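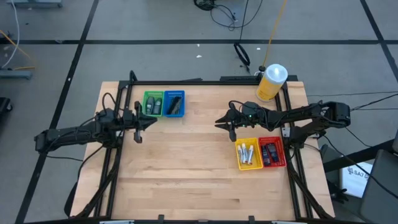
Tisch mit heller Holzplatte auf grauem Teppichboden

Rektorat verweist bei Einsprüchen nur noch auf die "Dialogwoche" – muss ich das abwarten?

Hallo zusammen, ich studiere im fünften Semester an der Hochschule Femcombe. Im Oktober hat das Rektorat nach den Protesten wegen der Bibliothekszeiten eine "Dialogwoche" angekündigt, in der alle Beschwerden gesammelt besprochen werden sollen. Einen Termin gibt es bis heute nicht. Ich habe trotzdem schriftlich Einspruch gegen die neue Verwaltungsgebühr von 30 Euro eingelegt und bekam eine Standardmail zurück: Mein Anliegen werde "im Rahmen des Dialogs aufgenommen". Kein Aktenzeichen, kein Name darunter. Laut Fachschaft haben 182 Leute denselben Text bekommen. Für mich klingt das nach Aussitzen. Läuft mir inzwischen eine Frist davon? Und bringt die Teilnahme überhaupt etwas?
Plisetti

Reece Lockwood
Zwei Dinge, die du trennen solltest. Die Dialogwoche ist eine politische Veranstaltung, dein Einspruch ein Verfahren. Wenn du einen Gebührenbescheid bekommen hast, schau auf die letzte Seite, dort müsste eine Rechtsbehelfsbelehrung stehen. Die Frist darin gilt, egal was in irgendeiner Rundmail angekündigt wird. Ich würde per Einschreiben nachfassen, eine Eingangsbestätigung mit Aktenzeichen verlangen und ausdrücklich schreiben, dass du eine förmliche Entscheidung willst. Ob dein erstes Schreiben als Widerspruch zählt, hängt auch von der Form ab, eine einfache Mail reicht oft nicht. Geh damit in die Rechtsberatung vom Studierendenwerk und nimm den Bescheid im Original mit.
Zur Teilnahme: An meiner alten Hochschule gab es so etwas auch. 200 Leute im Saal, zwei Stunden Vortrag vom Präsidium, danach zwanzig Minuten für Fragen. Das Protokoll kam Monate später und die Kritik an den Gebühren stand nicht drin. Falls du hingehst, reich deine Punkte vorher schriftlich ein und behalte eine Kopie. Von einem "offenen Austausch" erwarte ich ohne Beschlussrecht ziemlich wenig.

Eltent
Bei uns wurde auch viel versprochen und dann kam nix. Würde einfach nicht zahlen, dann müssen die sich ja melden.

Naylor
Bitte nicht auf Eltent hören. Wer nicht zahlt, riskiert je nach Satzung die Rückmeldung, und dann diskutierst du über deine Exmatrikulation statt über die Gebühr. Zahlen und "unter Vorbehalt" in den Verwendungszweck schreiben, den Vorbehalt zusätzlich im Brief erwähnen.
Ansonsten Zustimmung zu Reece, mit einer Einschränkung: Der Senat tagt bei vielen Hochschulen zumindest teilweise öffentlich. Frag die studentischen Senatsmitglieder, ob die Gebühr dort je auf der Tagesordnung war – bei uns kannte sie der halbe Senat nur aus der Zeitung. Die Petition mit 796 Unterschriften hat dagegen gar nichts bewegt, die liegt vermutlich noch im Vorzimmer.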